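Lirnovico - bundle and export helper for form applications
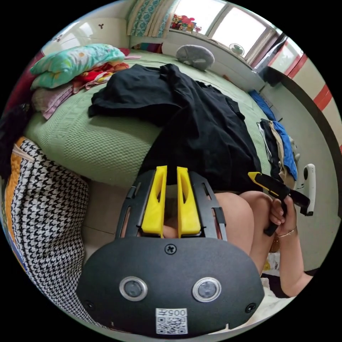
Light green knitted blanket, waffle pattern.

Version 0.7, 16 Mar 2021

Lirnovico is a small command-line tool that takes an exported form application, checks which shared scripts, style sheets and lookup tables it refers to, and writes a new archive with those files included. It was written for people who build an application on one server and have to install it on another server that has no access to the first.

It does not edit your application. The input file is opened read-only and the result goes to a new file.

What it does

The tool reads the application manifest and every form definition in the archive. For each reference it finds, it looks in the folders you name in the settings file. If a match is found, the file is copied into the output under the same relative path. If there is no match, the reference is written to missing.txt and the run goes on.

References inside script text are found too, as long as the name is a plain string. A name that is put together at run time (for example, a prefix plus the user's language) can't be resolved. List those by hand under extra_files.

Requirements

Python 3.7 or later. There are no other dependencies. It has been run on Windows 10 and on Debian. It should work on a Mac, but we don't test there.

Installing

Unpack the release into any folder and run

python setup.py install

You can also skip this step and call lirnovico.py directly from the folder. If you had a version before 0.5, delete the old settings file first. The format changed and the old one will be rejected with "unknown key: libpath".

Basic use

lirnovico pack orders.zip --settings site.ini --out orders_full.zip

lirnovico check orders.zip --settings site.ini

The check command does everything pack does except write the archive. Run it first on a large application, where packing can take about 5 minutes.

Settings

script_dirs - folders to search for scripts, separated by semicolons. Searched in order, first match wins.

style_dirs - the same for style sheets.

table_dirs - the same for lookup tables. Leave it out if your tables live in a database.

extra_files - files that are always included, found or not by the scan.

case - strict or loose. The default is strict. Use loose if the application was built on Windows and will be installed on Linux, and read the note below.

keep_dates - yes or no. With no, every file in the output gets the time of the run.

Note on case: in loose mode, Common.js and common.js are treated as the same file. If both exist in one folder, the tool stops with exit code 3 and names the two paths. Rename one of them and update the forms that use it.

Exit codes

0 - finished, nothing missing
1 - finished, see missing.txt
2 - settings file could not be read
3 - name conflict
4 - input is not a valid export

Test data

The tests folder holds two sample applications. Sisay is a short leave request with a single form and one shared script. Bavevby is larger, with 311 form definitions, and has nested libraries that call each other. It was put together by Elfriede Zürcher from old training material, with all user names and addresses replaced. Please don't use it as a model for your own forms, as several of the scripts are wrong on purpose.

Run the tests with

python -m unittest discover tests

Known problems

Circular references between libraries are handled when packing, but the report lists the same file twice.

Archives with a password are not supported. The tool reports them with exit code 4.

Read-only exports from the Trandelberg server leave out the manifest section for style sheets. The scan still picks up styles named in the forms, but a site-wide style has to be added under extra_files. A fix is planned for July.

File names with a trailing space are trimmed on Windows, and the form then can't find them. This comes from the file system and there is no option for it.

Changes in 0.7

Added the keep_dates setting.
missing.txt now gives the form name along with the reference.
Fixed a crash when script_dirs ended in a semicolon.
The --verbose switch prints folder names in full.

Reporting a bug

Send the settings file, missing.txt and the output of lirnovico check --verbose. If you can share the export itself, that helps a lot - remove any real data first. Urmila Mittal maintains the packing code and the settings reader. Questions on the sample applications go to Elfriede Zürcher.

License

MIT. See LICENSE in the release folder. The sample applications are under the same terms.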